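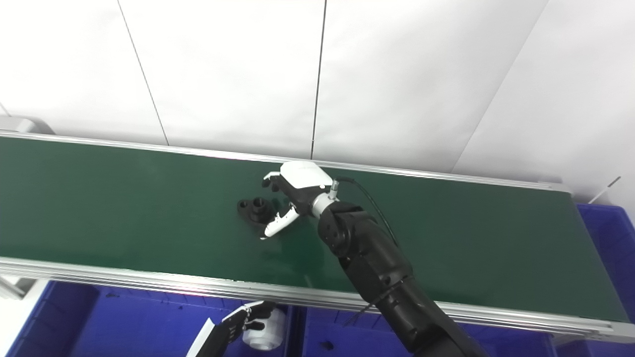 Small parts and belts: your questions

Which belt do I need for small plastic fittings?
I'd go with a plain matte one. I run dark green at Verkby and love it, though black parts can be hard to spot on it — a decent lamp fixes that!

How do you clean yours?
Damp cloth, a drop of dish soap, belt stopped. I skip solvents.

Can I put bins right under the rail?
Sure, I do (blue plastic ones, nothing fancy). I empty mine at 200 fittings or they get heavy.

Do you sell single fittings?
Sorry, no. The smallest bag from Tundovico is 152 pieces, and I can't split them. Orders over 2,000 ship in 2 boxes.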